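News from the robotics club

Well, it's been a busy half term in the back classroom! For anyone new, we're the after-school robotics club, we meet at half past three, and this year's big project is a hand-held gripper. You squeeze it, the two fingers close, and a camera on the tool records what you did so that (fingers crossed) the arm can learn to copy you. The team have called it Nelavlow. I've asked twice what it means and I'm none the wiser.

January went mostly on the fingers. The first pair were too bendy, the second pair wouldn't meet in the middle, and pair number 3 is what we're using now, plain black blocks with little round holes in them. They've picked up a few scuffs already, so I can promise you they're getting used.

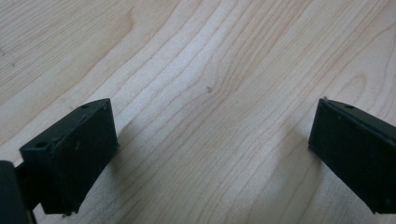
Photo: Nelavlow team, Dilthorpe School Robotics Club

I do like a view straight down between the fingers like that one, with all the swirly grain on the table. Thilini Akanda, who looks after our recordings, is very keen on a clear table before every go, and she's quite right. We have 491 recordings saved so far, mostly picking up rubbers and bottle tops, and she has watched every single one. I've managed 20 and needed a biscuit.

Next up is the Hettiarachchi Cup, where each team gets up to 3 tries at moving a set of small objects into a tray. We still need to sort out the grip on anything shiny, and somebody has to write the poster (Year 9, I'm looking at you).

If you've got odd little things at home that we could practise on, please send them in. Corks, cotton reels, old keys and chess pieces would all be lovely. Nothing breakable please! There's a box for them outside the staff room.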